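The second term of a governor is usually written off before it starts. The papers run the same piece each time: no more elections to win, no more favours to trade, everyone in the building already looking at who comes next. I think this is wrong, and I think the habit of saying it does real harm to the way we judge the people we vote for.

Take our own case. When the governor was sworn in again, the leader of the other side in the state house said his members would not be lending her any votes. He kept his word. The budget went through late, the water bill was sent back to committee twice, and the appointments to the transport board sat in a drawer for most of the session. If you only read the headlines you would think nothing had been done at all.

But look at what was passed. The rural clinics bill got through by two votes. It had been called dead in the spring, then again in the summer, and it was called dead on the morning it passed. It keeps 19 clinics open that had closing dates on the door. The one in Ciria is the only place to see a doctor without driving for most of an hour, and the people who use it did not care much whether the governor was a lame duck.

I did not vote for her the first time. I thought she talked too much about roads and too little about schools, and I still think so. My point is a narrow one. A politician who cannot stand again has one thing the rest of them lack, and that is the freedom to spend her popularity. Hers is higher now than on the day she won. The usual explanation is that people like her opponents less, and there is something in that. Voters can tell when a bill is being blocked on its merits and when it is being blocked so that somebody else can't have it.

The other side seems to have believed that if the state house did nothing for long enough, the blame would land on the person at the top. That has worked before. It worked in the years of the pension row, when the public simply got tired of all of them and threw out whoever was nearest. It has not worked this time, and I suspect the reason is that the clinics vote was so easy to follow. There were 125 members on the list, each with a name and a yes or a no, and every local paper printed it.

My own member voted no. He sent round a letter saying that he supported clinics but not this bill, and that a better one would be along. No better one has been drafted. I asked his office for it in October and was sent the same letter again, with a new signature at the bottom.

There is a fair argument on his side and I should give it room. The bill is paid for partly out of the reserve, and the reserve is meant for floods and fires. If we have a bad winter the money will be missed. I would have preferred a small rise in the tax on second homes, which was in the first draft and was taken out to win over the last few doubters. A bill that gets through by two votes is never going to be tidy - the price of each of those votes is written into it somewhere. I can live with that. I find it harder to live with members who demanded the changes, got them, and then voted no anyway.

The question of who comes next is already taking up more space than it should. Three people are running without saying so. One has been to every county fair since the spring. Another has discovered a love of farming. The third gives long speeches on work, wages and automation, and to be fair to her they are the only speeches of the season with anything in them. She wants a fund for retraining, 50 million a year, and she has said which budgets it would come out of. I don't agree with all of it. The sums for the later years look hopeful to me, and she is vague on who would qualify. But she has put a number on the table and the other two have put up yard signs.
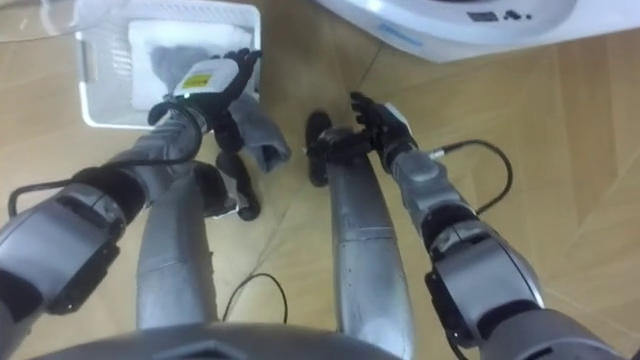
The white plastic basket is in both.

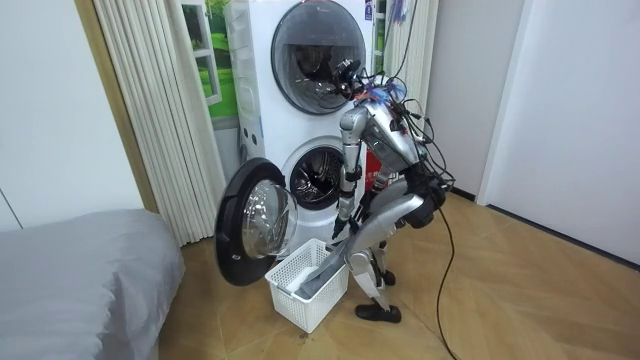
Trinidad Vallejo wrote in after an earlier version of this column to say that I was being too kind about the second term. Her view is that popularity is cheap when you never have to test it again, and that the governor could have forced the transport board appointments through in the first month if she had been willing to call a special session. She would also like it noted that the clinics bill began as a petition in Ciria, well before anyone in the capital put their name to it, and that the people who carried it from door to door have had very little of the credit.

I accept the second point in full. On the first, a special session needs the consent of the same leader who said he would lend her no votes, and I can't see him having given it. Vallejo thinks he would have been shamed into it. We have left it there until the appointments come up again.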